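Standach cabin project: progress report to the Londoño Fund
Period ending December
Prepared by Elvira Grajales, project lead

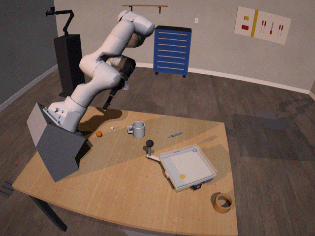 Simulated view: white robot arm over a curved light-wood table, with an orange ball and a tiny white ball on the tabletop.

Where we are

We have had a very good few months, and I'm glad to be able to say so in writing. When we last reported, the seat rail was a set of drawings and one rather wobbly length of aluminium on trestles. We now have a full cabin section standing in the Neller building, with rail down both sides, and people have sat in it, slept in it (Lawal, on a lunch break) and complained about the armrests. All of that is useful to us.

For anyone on the board who is new to the project: Standach is a cabin for short regional flights in which the rows can be moved closer together or further apart between one flight and the next. A morning flight full of commuters and a midday flight with a lot of pushchairs and wheelchairs want different floors, and at the moment they get the same one.

The rail

Ferhat Demirtaş and his team finished the second version of the locking foot in the first weeks of the period. The old one needed a tool and a strong wrist. The new one is released by a flat lever under the seat pan, and it can't be closed unless both pins are fully home, so a half-locked row is obvious from the aisle. One person can shift a double seat along the rail on their own, and two people reset the whole section in 19 minutes. Our target in the proposal was half an hour, so we are delighted!

The pull tests went well on the straight rail. On the joints between rail lengths we had one foot that crept forward under load. It didn't come free, but it moved, and we don't want it to move at all. Ferhat has redrawn the joint with a longer overlap and the new parts are on order. We will repeat every joint test from the beginning once they arrive, including the ones that passed.

Trying it with passengers

Arnulfo Giraldo ran the sitting trials, which took up most of the autumn. Some 210 people came through, in groups, and each group boarded, stowed bags, sat for an hour with the cabin noise playing and got off again. We asked them to fill in a short form at the end, and then Arnulfo threw most of his questions away after the first week and wrote better ones. The early forms are kept separately and aren't mixed in with the later results.

What people liked best was the wider gap at the front, which we had put in for wheelchair users and which parents with small children made for straight away. We hadn't planned for that at all, and it has given us plenty to think about when it comes to boarding order. What they liked least was the light. Moving the rows means the reading lamps no longer sit above the seats, and several people spent the hour with a bright spot on one knee. Uriel Beltrán is now working on a lamp strip that runs the length of the cabin and can be lit in short stretches to match the rows below. He has a bench version going and it looks lovely.

The armrests were too narrow. We agree, and they're being changed.

Planning software

Fetuvness, our layout planner, takes the bookings for a flight and suggests where each row should go. It handles weight and balance limits, exit clearances and the number of rows that would have to be moved from the previous flight. That last part is new. Lawal Osagie added it after the ground crew pointed out, quite fairly, that a perfect layout is no good to them if every seat has to be shifted to get it. The planner now prefers the layout that needs the fewest moves, and the suggested plans look far more sensible.

It is still slow when bookings change late. Lawal would like to spend part of January on this and I have agreed.

Money

Spending is close to plan. The rail joints will cost more than we allowed for, and the trials cost less, as we were lent the noise equipment. We aren't asking for any change to the total, but I would like permission to move the money left over from trials into the rail budget.

Next period

New rail joints fitted and all joint tests repeated
Lamp strip installed over the first four rows
Wider armrests on one side of the cabin, old ones kept on the other to compare
Late booking changes in the planner
A first visit from a regional airline's ground crew, date to be settled

Board members are very welcome to come and move a seat themselves. Mornings are best, and please wear flat shoes.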